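I have been meaning to write about mending for most of the fall, and every time I sat down to do it I ended up mending something instead, so the post kept not getting written while the pile on the chair got a little smaller. I suppose that's a fair trade. But it's cold out, the kettle is on, and I've run out of navy thread, so you get the post.

My grandmother taught me to sew when I was small, or she tried to. What she mostly taught me was how to sit still next to somebody who was busy, which I've come to think is a skill all its own. She did her mending in the evening with the radio on low, and she never once used a thimble, and she kept her needles stuck in the arm of the couch (my grandfather had opinions on this, as you might imagine). I learned a running stitch and a whip stitch and how to sew on a button with a little neck of thread under it so it doesn't pull. Then I turned into a teenager and forgot every bit of it for years.

It came back after we moved to Sonetley. The house has one good window, on the stairs of all places, and I found that if I sat on the fourth step with a cushion I could see well enough to thread a needle without my glasses. So that's where I mend now. People have to step over me. The dog gave up and takes the long way through the kitchen.

The first rule I made for myself was to lay a thing out flat before deciding anything about it. I used to hold a shirt up, find the hole, and go straight at it, and then I'd discover another one under the arm when I was already putting the needle away. Now everything gets spread out and looked over first. 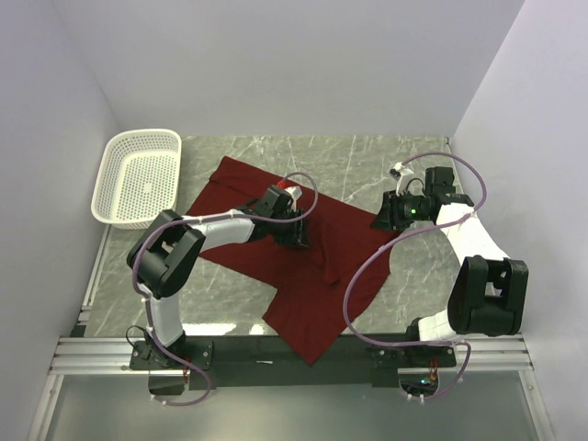 *Dark red cloth on gray marble, with the white basket up in the corner.*

I mentioned this to Stellan Solheim, who ran the fabric counter at Adano until it closed and who still knows more about cloth than anyone I've met, and he said to look at it from the wrong side too. He's right! Thin places show up so much sooner from the inside. He also talked me out of polyester thread for old cotton shirts, on the grounds that the thread ought to give up before the shirt does. I had been doing it the other way for ages and wondering why I kept getting those little rips right beside my own stitches.

Knees are the hardest, I think, and elbows next. A knee wants a patch that goes well past the hole, further than looks sensible, and it wants rounded corners, because square ones lift in the wash. I cut mine from a pair of my husband's old work pants that have already given themselves to about 30 other garments and somehow still have most of a leg left. I pin, I baste, I take the pins out, and then I go around slowly with a stitch so small I have to stop and rest my eyes.

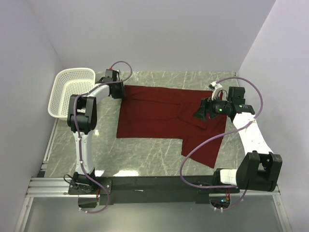 Hems I find restful, and I'll happily do them for anybody who asks. My neighbor on Parsons Street brought me a pair of curtains in March and I had a lovely couple of evenings with them, just going along and along with nothing to decide. She paid me in rhubarb jam. I've since let it be known that I take jam.

Socks are another matter. I know there are people who love darning, and I've been to the Prerimlow mending circle and watched them do it, weaving over and under with the sock pulled tight on a wooden egg, chatting the whole time. Mine come out with a lump like a pea under the heel. I bought a nice darning mushroom and 40 yards of gray wool, thinking better tools might help, and the lump is now a very well made lump. I wear them around the house. Somebody at the circle told me to leave a small loop at the end of each row so the wool has room to shrink, and I'm going to try that next.

Anyway, the circle meets again after the holidays, upstairs over the bakery, and they've asked me to bring something to work on. I'm thinking of the green cardigan, the one with both cuffs gone, if I can find a wool that comes anywhere near it. If you have a source for odd greens, do leave me a comment.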